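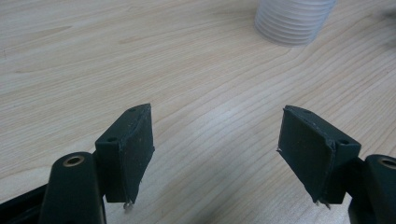

Station 2: hand-held gripper and nested cups.

SPEAKER NOTES: OPEN DAY AT LASTHORPE, OPENING TALK
Speaker: Benedikt Gasser
Demonstration lead: Jaanus Eglītis

Leave the first slide up while guests take their seats. Start at 10:40, even if the second bus has not arrived.

Good morning, and welcome to Lasthorpe. On behalf of the handling group, I thank you for coming, and I extend a particular welcome to our colleagues from Skindoritz, who have traveled the farthest.

This is the seventh open day held in this building. The program is shorter than last June's. Guests told us that they wanted more time at the tables and less time in this room, and we have planned the morning accordingly.

[Next slide: floor plan]

There are two stations. Station 1, by the windows, is the Cokiser sorting line, which will run without interruption until noon. Please remain behind the yellow line while it is running. Station 2 is at the back of the hall, where Mr. Eglītis will show how we record handling tasks with a hand-held gripper.

The task at Station 2 is to take one cup from a nested stack and set it down on the table. Most of us do this at home without thought. For a machine it is a demanding exercise, as the rims sit very close together and translucent plastic is difficult for a camera to read.

Please look at the two finger pads on the slide. They face each other across the gap, and the operator closes them on the cup by hand. The edges of the pads show wear. Mr. Eglītis will speak about pad materials and how often they are replaced. Refer those questions to him.

[Pause. Ask whether the back rows can hear.]

Our aim for the present phase is 400 recorded cup tasks, performed by operators with different levels of experience. Guests who wish to try the gripper may do so after the demonstration. Sign the sheet at the table first. Each turn is limited to two minutes.

[If asked about the Vītola site: the agreement covers shared training only. Do not discuss dates.]

Group A, with the blue badges, will begin at Station 1. Group B will follow Mr. Eglītis. The groups change places after 40 minutes. Coffee is served in the corridor, and we ask that drinks not be carried into the hall.

Questions on funding should be held for the closing session, where the director will take them.

Thank you. Group B may leave first, by the rear door.

Lasthorpe Handling Group | Contact: Visitor Office, main entrance | Back to top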